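Skundo Community Help > Hobby robots > Arms and grippers

Gripper wires keep dragging on the work surface, how should I route them?

benchgoblin
Gekuvcombe

Hi all! I have a small tabletop arm up on a tripod base that I built from a Sayegh kit (red printed brackets, black servos, bare boards at the shoulder, you know the type), and I use it with a foam shape sorter board. The arm itself is fine. My trouble is the wiring at the gripper end. The wires leave the side of the gripper and go wandering off across the table in big floppy arcs, and once the arm swings over the board they're lying all over my holes. Every now and then the wrist servo also goes limp for a moment and then comes back, which makes me think something is getting tugged.

The cables between the two white connectors on the long link have a loop in them too, but I left that one in on purpose so the joint could move.

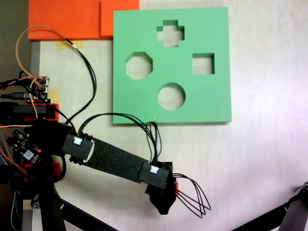 What it's like with a piece in the gripper

Worse! The wires come off the top there and fan out to the right, pretty much where I'm trying to put things down. The round hole gets the worst of it. I've had the arm let go of a piece and a wire flick it sideways, and then I'm on my knees looking for it under the bench.
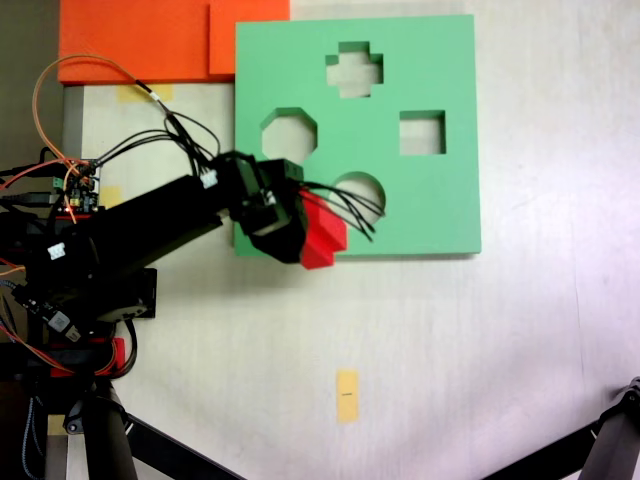

Red piece in the gripper, wires across the round hole

Things I've tried: one zip tie right at the gripper (the wrist couldn't turn properly, so I cut it off again), and a twist of tape that lasted maybe 25 moves before it let go. I also swapped the wrist servo for a spare Galteck and the limp thing still happens, so I don't think it's the servo.

Do I need longer wires, shorter wires, a sleeve, something else? I would love not to take the whole arm apart if I can help it.

ottoloop_153

Don't buy anything yet. You want to sort out two separate places, and you can do both with the arm still on its tripod.

Power off first. Then move the wrist by hand all the way one way, then all the way the other, and watch the wires the whole time. Somewhere in that travel they'll be at their tightest. Hold it there. That position tells you how much slack you need, and anything past that (plus a finger's width for luck) is what's ending up on your board.

Now gather the gripper wires into one bundle and bring them back along the link instead of letting them head off over the table. You already have that flat black foamy surface on the link, so lay them along that and hold them with a soft hook and loop strap. Strap goes on the link, never on the part that turns. I think that's what went wrong with your zip tie: it was on the moving side, so the wrist was fighting it. Leave the strap loose enough that you can slide a wire through with your fingers.

For the limp wrist, unplug those white connectors one at a time and look down into them. Push each wire gently from behind. If one moves back and forth, the little metal contact isn't latched in the housing and it'll drop out when the cable gets pulled. You can usually pop it out with a pin, bend the tab up a hair and click it back in. I've done this on both of my arms and it was the same connector each time, the one closest to the gripper.

Then run it without a piece for a few minutes before you go back to the board.

RustyPivot

just get longer wires. mine are super long and never had a problem. or spiral wrap, that stuff is cheap

ottoloop_153

Longer is going to put even more wire on the board, please don't. Spiral wrap is OK on the straight part of the link but I'd stop it well short of the wrist, it gets stiff.

benchgoblin

Thank you both! Haven't done the strap yet (no strap in the house, of course) but I did the slow wrist test and yep, way more slack than I need. One contact in the white connector nearer the gripper was wiggly too!! I bent the tab and it clicks in now.

One more thing while you're here. I have a black cable that goes from up top on the arm and comes down in an arch to the top of the gripper. Should that one go into the bundle as well or stay up in the air? Same question for the thin orange one that makes the great big hoop. 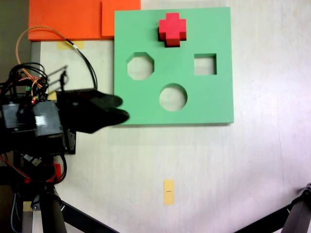
Arm at the left side of the board, red cross sitting on top

ottoloop_153

Nice work on the contact. Keep the black one up in the air if it clears everything at full reach. An arch like that bends gently over its whole length and it'll last. Just check it doesn't snag on the orange one, because two loops at a similar height will find each other sooner or later. I'd bring the orange hoop down and tie it near the electronics, with enough left over for the shoulder to swing.

Also, you've got that strip of tape out on the table with the little black line on it. After you strap things down, send the gripper to that line a few times and see whether it comes back to the same spot. If it's off more in one direction, the bundle is still pulling and the strap needs to move back toward the shoulder.

tinsnips805

Adding to the above, put a dot of paint pen on the connector and its socket so the two dots line up when it's fully seated. Then you can check it at a glance when you walk by. I do mine every April when I clean the arm, and the dots do rub off, so redo them.

benchgoblin

Ooh, the dots are a good idea. Picking up straps tomorrow and I'll post back when the bundle is on.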